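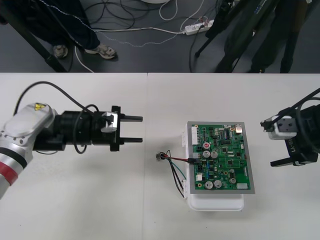 Der Zweiarm-Aufbau bei Cernum: Platine in der weißen Schale, links und rechts die beiden Greifer.

Ich war im Mai bei Cernum zum Laborbesuch und bin immer noch ganz voll davon. Eigentlich hatte ich mit einer Stunde Vortrag und einem kurzen Blick durch die Glastür gerechnet. Stattdessen standen wir fast den ganzen Nachmittag direkt am Tisch, stiegen über Kabel und durften fragen, was wir wollten.

Durch den Nachmittag führte uns Ivars Mockus. Er arbeitet an der Frage, wie zwei Roboterarme gemeinsam mit Kabeln zurechtkommen, genauer: mit kurzen Kabelbündeln, die an einer Platine hängen und am anderen Ende einen Stecker haben. Wer schon einmal ein Netzteil aufgeschraubt hat, kennt das Problem. Die Platine liegt brav da, aber die Drähte liegen jedes Mal anders. Ein starres Bauteil kann man einmal vermessen und dann immer wieder an derselben Stelle greifen. Bei einem Kabel hilft das wenig, es biegt sich schon beim Anfassen weg.

Die Methode heißt hausintern Clanico, und die Grundidee habe ich sogar als Laie verstanden. Das System versucht gar nicht erst, den Verlauf aller Drähte vollständig zu rekonstruieren. Es sucht nur den Stecker und das Stück Kabel direkt dahinter und schätzt dazu, wie sicher es sich ist. Ist die Schätzung gut, wird gegriffen. Ist sie schlecht, schiebt ein Arm das Bündel erst ein wenig zur Seite, dann wird neu geschaut. Mockus nennt das »Nachfragen mit dem Finger«, und ich finde, besser kann man es kaum sagen!

Die zweite Hälfte der Methode ist die Aufgabenteilung. Ein Arm hält, der andere fädelt, aber wer was macht, steht vorher nicht fest. Das wird für jede Ausgangslage neu entschieden, je nachdem, welcher Arm mit weniger Verrenkung an den Stecker kommt. In der ersten Fassung war der linke Arm immer der Greifer und der rechte immer der Halter. Das klappte so lange, bis das Kabelende einmal unter der Schale verschwand, und danach ging gar nichts mehr.

Gelernt wird aus vorgeführten Bewegungen. Rund 3000 davon sind inzwischen zusammengekommen, alle von Menschen ferngesteuert. Das klingt nach viel, ist aber nach Auskunft der Gruppe eher knapp, denn jede Vorführung dauert nur Sekunden und viele ähneln sich. Interessant fand ich, dass sie die missratenen Versuche nicht wegwerfen. Gerade daraus lernt der Teil, der die eigene Unsicherheit schätzt.

Und das Ergebnis? Im Vergleich, den wir an der Wand gezeigt bekamen, schaffte die alte Fassung mit fester Rollenverteilung 19 von 40 Ausgangslagen. Clanico kam bei denselben 40 auf alle bis auf 3. Zwei davon gingen schief, weil der Stecker verdreht lag und falsch herum gefasst wurde, beim dritten hatte sich ein Draht an einem Bauteil verhakt. Mockus hat ausführlicher über die drei Fehlschläge gesprochen als über den ganzen Rest, das hat mir gefallen. Er war auch deutlich darin, was die Zahlen nicht hergeben: ein einziger Platinentyp, eine Schale, ein Tisch. Mit einem anderen Kabeldurchmesser haben sie erst angefangen.

Eine Besucherin von Hallwood wollte wissen, ob das nicht viel zu langsam für eine echte Linie sei. Ja, ist es, kam sofort zurück. Jedes Verschieben kostet Zeit, und manchmal fragt das System öfter nach, als es müsste. Daran wird gerade gearbeitet — die Schwelle, ab der gegriffen wird, soll sich künftig selbst anpassen. Der Herr von Žukauskas neben mir fragte mehr nach den Greiferfingern und wie viel Kraft ein dünner Draht aushält. Da wurde es für mich zu speziell, aber die beiden haben sich noch in der Kaffeepause darüber unterhalten.

Was ich mir vorher völlig falsch vorgestellt hatte: wie nah alles beieinander ist. Zwei Arme, die sich über einer Schale mit einer Platine gegenüberstehen, dazwischen kaum Platz. Ein großer Teil der Rechenarbeit geht offenbar dafür drauf, dass sie sich nicht in die Quere kommen. Auf den Zeichnungen in Veröffentlichungen sieht das immer so großzügig aus.

Zum Mitnehmen gab es ein mehrseitiges Handout mit der Versuchsanordnung und einer Liste der offenen Punkte. Ich habe es im Zug zweimal gelesen und mir an den Rand geschrieben, was ich beim nächsten Mal fragen will, vor allem zur Sache mit dem verdrehten Stecker. Im Herbst soll es wieder einen Termin geben, dann mit einem zweiten Platinentyp. Wer hinwill, sollte feste Schuhe anziehen und sich für die Führung am frühen Nachmittag anmelden, da war die Gruppe kleiner und man kam besser an den Tisch.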